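Skikard Laundry: a two-arm folding set

What this is
Skikard is a collection of household chore recordings, and this part of it covers laundry. There are 853 episodes of a two-arm robot working with clothes: picking them up, spreading them, folding them, putting them on a pile. Savita Tomar looks after the release, so if a file is broken she is the one to write to.

Why laundry
Can machines do chores yet? Some of them, on a good day! A dishwasher has had it easy for decades because plates keep their shape. Clothes don't. Pick up a shirt by the wrong spot and you have a completely new problem hanging from your gripper, and that is exactly why we love this task. If a policy can get through a mixed load without help, we'd trust it with a lot of other jobs around the house.

The garments we find most interesting are the slippery, sporty ones. A towel has four corners and you can plan around them. A red garment with a white band gives you a nice bright edge to follow, right up until the cloth bunches and the edge doubles back on itself.
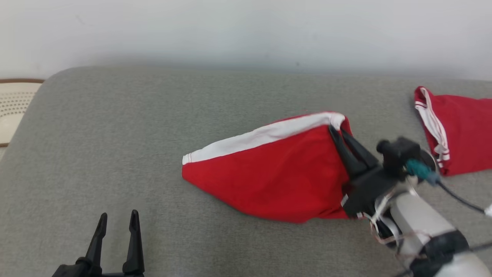
So a big part of the labeling went into grasps. Every episode marks the moment a gripper closes on cloth and the moment it lets go, plus which arm did it. Regrasps get their own tag. People who have only worked with rigid objects tend to skip that column, and we'd really encourage you not to.

What's in the folders
skikard/episodes: one folder per episode, with video and joint positions
skikard/labels: grasp times, garment type, outcome
skikard/splits: train, validation and test lists

Outcome is one of "folded", "partly folded" or "gave up". Of the 853 episodes, 456 are "folded". We kept the rest in, and they are great material if you work on recovery.

Baselines
Two small policies come with the release. Mishra is the simple one and trains overnight on a single card. Dotari is slower but much better at finding an edge again after dropping it. On the test split of 79 episodes' starting states, neither gets through socks in any way worth reporting. Shorts are going well!

Known problems
- 10 episodes have no joint data for the left arm. They are listed in splits/skip.txt.
- Garment type was entered by hand, and "shorts" and "pants" got mixed up in places.
- No buttons or zippers yet. We're working on those in Skeltar, the follow-up set.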